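News > Automation > Safety & Standards
Print this article | E-mail to a friend
August | By Omid Babaei

Labs that run more than one robot arm in the same room should agree who may restart them before the first cup is picked up, according to guidance published by the Karnard working group.

The Karnard code of practice is aimed at small research rooms and workshops, where people and arms share the floor and the tasks are often as plain as moving cups about on a table.

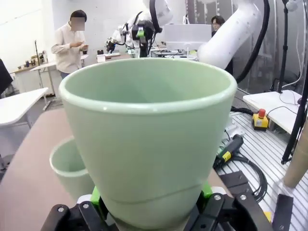
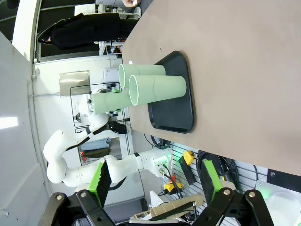
Green-padded grippers and pale green cups or tubes on the bench.

The code runs to 3 parts. The first deals with stopping. Each arm must have a stop button within reach of the person in charge of it, and the button must be labelled with the arm it controls. Where one button stops several arms, the label has to say so. Desks that have been moved since the last check count as a change of layout, and the reach must be tested again.

The second part covers restarting, which the authors say caused most of the argument during drafting. Only the person who pressed stop, or a named deputy, may clear it. Others in the room must be told out loud first.

"We had 811 comments on the draft and a good share of them were on that one clause," said Hortensia Garrido, who edited the text. "People wanted to be able to clear a stop from the keyboard. We said no. You have to walk over and look."

The third part is on housekeeping. Cables should not cross a route that people use on foot. Handheld controllers should go back to a marked place at the end of each session. Loose packaging and spare parts should be kept outside the reach of any arm that is switched on, with the reach marked on the floor or bench in tape.

There is also a limit on speed. While a person is inside the taped area, an arm may move at no more than 200 millimetres a second, and at no more than 100 if it is being steered by someone who cannot see the whole bench — by camera from another desk, for instance.

Grudville, which makes bench fittings for test rooms, said it would supply the labels with its new benches. Renard, a training firm, is to offer a half-day course based on the code.

Not everyone is content. Zapata, which fits out shared workshops, said the taped areas would be hard to keep up where benches are on wheels, and asked for a version that allows for temporary layouts. Garrido said that would be looked at in the next revision — there is no date for it yet.

The code is voluntary. Labs that adopt it are asked to keep a log of every stop, including those pressed by mistake, and to send a summary to the working group once a year.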